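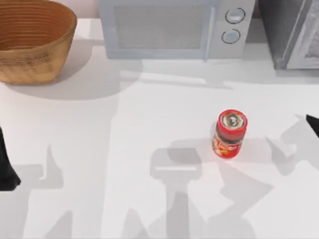

Attachment 1: simulated kitchen counter, jar task, both arms at the start pose.

Ticket: Success rate on jar task falls when arm shadows are switched on
Project: Nimri (two-arm policy evaluation)
Component: Havia renderer, evaluation scripts
Opened: 7/8/25
Priority: normal
Status: resolved, one follow-up open

Summary

The policy trained on the Surnton demonstration set picks up the jar reliably in the old evaluation scene and poorly in the new one. Physics settings, start poses and object models are the same in both. The difference reported by the evaluation script is limited to the lighting block. We need to know whether the drop is a real weakness of the policy or a fault in the evaluation before the method section of the report is frozen.

Expected

The task is "pick up the red jar and put it in the basket". Each batch is 15 episodes. With the old lighting the policy succeeds in 13 of 15. A small change in lighting was expected to cost an episode or so per batch.

Observed

With the new lighting the policy succeeds in 6 of 15. The failures look alike. The right arm moves towards the jar, stops short of it on the side nearest the camera, closes on nothing and then lifts. The left arm stays near its start pose throughout, as it should at that stage of the task.

Steps to reproduce

1. Check out the evaluation branch and load the counter scene.
2. Set the lighting block to "new".
3. Run one batch with the default seed list.
4. Repeat with the lighting block set to "old".
5. Compare the grasp points written to the episode log.

Log

Entry 1
Repeated both batches on a second machine. Same totals, and the same seeds fail. This rules out a driver fault on the first machine and also rules out random variation from run to run. The simulator is deterministic at this setting.

Entry 2
Checked the jar. Mass, friction and collision shape are identical in the two scene files. Dropped the jar onto the counter from a small height in both and compared the resting pose. No difference. Closed the gripper on it by script, with no policy in the loop, and it held in both.

Entry 3
Checked the camera. Position and field of view match. Exposure does not: the new lighting block sets its own value and the old one uses the default. Forced the default in both and ran again. The new scene now gives the same total as before, so exposure is not the cause. Left it at the default for all further runs so that there is one fewer thing to argue over.

Entry 4
Looked at the first frame of the failed episodes. Attachment 1 is typical. The shadows of both arms lie right across the front of the counter, and one of them, a rounded head with a crossbar on a long stem, sits just below the jar. In the old scene the arms cast no shadows at all. The flag had been turned off to save rendering time and was left off when the demonstrations were rendered, so the policy has never seen the shadow of its own gripper.

Entry 5
Compared the grasp points as asked in step 5. In the failed episodes the closing point is displaced from the jar towards the front of the counter, in the direction of the gripper shadow. In the successful episodes it is on the jar. This fits the shadow explanation but does not prove it. The new lighting block also moves the main lamp, which changes the shading on every object in the scene.

Entry 6
Separated the two changes. Added an option to the renderer that leaves the lamp in its new place and lets us choose which bodies cast shadows. Four conditions, same seeds:

Old lamp, no arm shadows: 13 of 15
New lamp, no arm shadows: 13 of 15
New lamp, arm shadows only: 6 of 15
New lamp, all shadows: 6 of 15

Moving the lamp does no harm by itself. The shadows of the basket, the appliances and the jar do no harm either. The loss comes with the arm shadows.

Entry 7
A reviewer of this ticket asked whether the policy might be reacting to darkness on the counter in general and not to the shape. Fair question. Painted a plain grey patch on the counter in front of the jar, no hard outline, close in tone to the shadow, arm shadows off. Result: 13 of 15. Then moved the patch to the side of the jar. Same result. A patch of grey is therefore not enough. The shadow moves with the arm and has the outline of a gripper, and we have not separated those two properties.

Entry 8
Tried the cheap fix first: switch off arm shadows in evaluation and say so in the report. Rejected. The real cell at Iltport has an overhead lamp and the arms there do cast shadows on the bench. A number obtained without them would tell us little about what happens on the hardware.

Entry 9
Second fix: render the Surnton demonstrations again with shadows on. The recorded joint positions are stored with the set, so no new demonstrations are needed. They are replayed and the images are written out fresh. Two versions of each demonstration were made, one with the lamp in the old place and one with the lamp in the new place, both with full shadows. Training settings unchanged.

The first replay failed on a path error in the script (it wrote the second version over the first). Corrected, and the output folder is now named after the lamp setting.

Entry 10
Results for the retrained policy, same seeds:

Old lamp, no arm shadows: 13 of 15
New lamp, all shadows: 13 of 15

The closing point is back on the jar in the episodes that used to fail. In both conditions the remaining 2 failures are of a different kind: the right arm grasps the jar by the edge of the lid and it slips on the way to the basket. Those 2 seeds failed in the original scene as well. They belong under grasp quality and have a ticket of their own.

Entry 11
Asked to check that the gain does not come simply from having twice as many images. Trained a control on two copies of the old set, with no arm shadows in either. With the new lamp and all shadows it gives 6 of 15, the same as the original policy. More images of the same kind do not help.

Cause

The demonstration images were rendered with arm shadows off and the evaluation images with arm shadows on. The policy places its grasp partly by where it sees the gripper, and a gripper-shaped shadow near the target pulls the grasp towards the camera. The first sentence is confirmed. The second is our reading of entries 5 to 7 and should be written as such.

Changes made

The shadow flag is no longer a free setting. It is read from the scene file and written into the header of every demonstration set.
The evaluation script compares that header with its own lighting block and stops if they differ. It can be overridden, but the override is printed in the results table.
The old demonstration images are kept for comparison and marked as such.

Notes for the report

State the batch size wherever a rate is given. 15 episodes are enough to show a gap of this size and not enough to rank two policies that are close together. The four-condition table in entry 6 should go in whole, with the grey patch result next to it. Do not describe the retrained policy as robust to lighting. It has been tested with two lamp positions and one kind of counter.

Follow-up (open)

Separate shape from motion. Proposed test: freeze the gripper shadow at its first position for the length of the episode, then run the reverse, a moving shadow with a plain round outline. The renderer option from entry 6 covers the first case. The second needs a stand-in body that follows the gripper and is hidden from the camera - Havia supports hidden shadow casters, but the setting is ignored when a scene is loaded from cache, so clear the cache before each batch.

Ticket stays linked to the grasp quality one until the frozen shadow batch has been run.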